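Is an open day at a robot training place worth it for a non-techie? (and can you have a go?)

Asked in: Days out and visits
38 comments · 16 shares

My brother-in-law has signed a few of us up for an open day at Odden, the robotics place out past the Stockdale turning. I said yes before I knew what it was, as usual. From what I can make out they teach robots to do household things by having people do them first, holding a sort of gripper in each hand, and visitors can try it.

I'm not technical at all. I can just about reset my router. I've also got slightly dodgy wrists, so if it's an hour of squeezing something heavy I'd like to know beforehand! Has anyone been to one of these? Is it a proper demonstration or do you stand behind a rope while a man talks at you? And is there anything for a bored fourteen-year-old, as I may end up bringing one.

Thanks in advance – I did search the site first but only found a thread about robot lawnmowers.

Answer 1
12 people found this helpful

I went in December and I'd go again. I'm a retired dinner lady, so if I could follow it then you'll be fine.

You get a short talk at the start. Ours was from Edit Nyitrai and it was a good one, no rope, and she let people interrupt. The bit I remember is that a robot doesn't know what "pick it up" means, so they record people doing the same little job again and again, and the computer works from that. She said the task they were on that month had a target of 800 goes and they'd done about half. I asked who on earth does 800 goes and two lads at the back put their hands up.

Then you split into groups and move between the tables. Ours had a cup one, a folding one (hopeless, I can't fold a fitted sheet at home either) and the soap one, which was my favourite. You have a gripper in each hand and you have to use those for everything. It sounds like nothing. It is so fiddly! A bar of soap is a horrible shape to get hold of, all curves, and the fingers want to slide up it. The trick Edit gave me was to go for the narrow part in the middle and squeeze slowly, and to stop looking at my hands and look at the soap. I still dropped it twice.

On wrists, the grippers were lighter than I expected, but you do tense up without noticing, and my thumb was stiff that evening. You can stop whenever you like. I had a sit down after the cups and had a go at the soap later on, and they were quite happy with that.

The fourteen-year-old will be better at it than you, I'm afraid. There was a girl of that sort of age in our group and they kept asking her to do another one.

Tea was included, biscuits ran out early. Parking is round the back, don't use the Finidico car park next door or you'll get a ticket (my friend did, and she's still arguing with them).

Answer 2
3 people found this helpful

its alright. bit warm in there. wear short sleeves so your cuffs don't get in the way. the 81 bus stops outside but only goes once an hour

Answer 3
9 people found this helpful

I'll add a bit, as I was there on 2022-01-07 with my walking group and did the soap table as well. I'd agree with nearly all of Answer 1, though I didn't find the talk short. Ours was given by Miroslava Krajčí and she does love a diagram. Lovely woman, mind you, and very patient with one of our lot who wanted to know if it could do his ironing.

To give you an idea of the soap job, there's one gripper for each hand, and a little pink basket on the table as well. The close-up of the bar between the fingers is the one I'd show your brother-in-law.
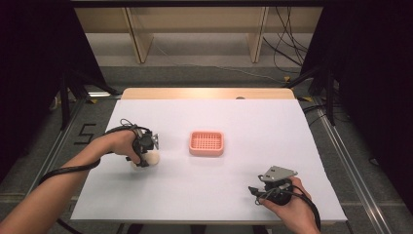
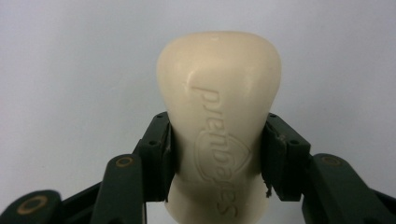 My own tip is to stand square to the table and get your feet comfortable before you start. I began half twisted round, chatting, and my shoulder told me about it. And ask questions while you're at the table, the staff relax a lot more there than they do in the talk.

If you want lunch after, the Pisska café on the corner does a decent soup. Book if there are more than four of you – we didn't and ended up eating crisps in the minibus.

Comments on this answer (2)

Thank you both, that's really helpful. Wrists less worried now, thumbs slightly more. I've told the fourteen-year-old and got a shrug, so that's a yes.

Does anyone know if they do evenings? Can't get there in the daytime with work.

Share · 5 shares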